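Part-Time Furniture Care and Home Setup Associate
Bilby Home Rentals, Onberg
Posted 16 Feb 2026

Job type: Part-time, hourly
Hours: 16 per week, with the option of more in summer
Start date: First week of April
Reports to: Floor and Delivery Manager

About the job

Bilby rents furniture by the month to people in Onberg and the towns on the west side of the river. Most of our customers are here for a work contract, a school year or a home repair that has run long. They pick what they need from our list, we bring it in, set it up, and pick it up when the rental ends. In between, each piece comes back to our building on Paquette Street to be checked, cleaned, fixed if it needs fixing, and put back on the list.

We are hiring one person to split their time between the care room and customer homes. You will spend two shifts a week at Paquette Street and one shift on the truck. The truck shift is always done in pairs. You will not be asked to deliver alone.

This is a new position. Until now the care room work has been shared among the delivery crew between runs, and pieces have been waiting too long to go back out.

What you will do in the care room

Check returned furniture against the condition sheet that went out with it. Write down new marks, loose joints, missing hardware and worn fabric.

Clean wood, metal, glass and upholstery using the products we stock. Each one has a card on the wall with the steps and drying time. Please follow the card even if you have your own way of doing it at home.

Make small repairs. This means tightening legs, replacing glides and felt pads, filling shallow scratches, gluing a lifted edge and swapping drawer runners. Anything larger goes to the repair shop at Boltberg, and you will fill out the ticket for it.

Wrap and tag finished pieces and put them in the right bay.

Tell the manager when supplies are getting low.

What you will do on the truck

Load and unload with your partner, using the lift gate, dollies and straps.

Protect floors, door frames and stair rails before anything is carried in.

Assemble beds, desks, shelving and tables, and level them.

Place furniture where the customer wants it. Customers often change their minds once a sofa is in the room, and we allow time for one round of changes on every stop.

Go over the condition sheet with the customer and get a signature.

Take all packing material back with you.

What we need from you

You must be 18 or older and able to work legally in the United States.

You must be able to lift and carry 80 pounds with a partner, including up and down stairs, and to stand for most of a shift.

You need to be comfortable with hand tools and a cordless drill. Experience with furniture, moving, cleaning or building maintenance is helpful but not required. We will train you on our products and on the lift gate.

You need to be able to read and fill out a form clearly. The condition sheet is the record both sides go by if there is a question about damage, so it has to be readable and complete.

A driver's license is not required for this position. If you have a clean license and want to be trained to drive the truck later on, mention it when you apply.

We run a background check after an offer is made, because the job involves entering people's homes. A record does not rule you out automatically. The manager will talk with you about it first.

Hours and pay

Care room shifts are on Tuesdays and Thursdays, five hours each, and start at 8 a.m. The truck shift is six hours and moves around from week to week. You will get your truck schedule two weeks ahead.

Pay is hourly and depends on experience. We will give you the figure on the first phone call, before you come in. You are paid every other week by direct deposit. Travel time between stops is paid at the same rate as the rest of the shift.

After 200 hours worked you get a pay review and a boot allowance. After 1000 hours you can use our staff rental plan, which covers one room of furniture at no charge for as long as you work here. Paid sick time builds up from the first day. Gloves, knee pads and work shirts are supplied.
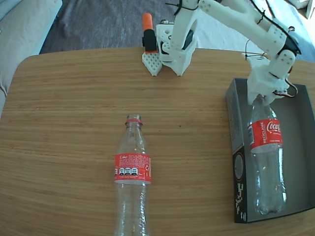
The trial shift

Everyone we are thinking of hiring comes in for one paid trial shift in the care room. It lasts three hours. You will clean and check a table and a chair, do one small repair and fill out a condition sheet for each piece. The person running the shift will show you the steps and answer questions while you work. Speed does not matter at this stage. We look at whether the cards were followed and whether the sheet matches the furniture.

Wear closed shoes and clothes you do not mind getting stained. Tools are provided.

How to apply

Pick up a form at the Paquette Street counter or fill out the one on the Jobs page of our website. A resume is welcome but you do not have to send one. On the form, tell us:

Which days you can and cannot work
Any work you have done with furniture, tools, cleaning or deliveries, paid or unpaid
The names of two people we can call, who should not be relatives
Whether you need any changes to the work or the building in order to do the job

The form stays open until the position is filled. We read applications as they come in and call people in that order, so applying early helps. You will hear from us either way.

The counter is open on weekdays from 9 to 5. Parking is behind the building, and the entrance from the lot has a ramp. If you would like to see the care room before you apply, ask at the counter and someone will take you back.

Bilby Home Rentals is an equal opportunity employer.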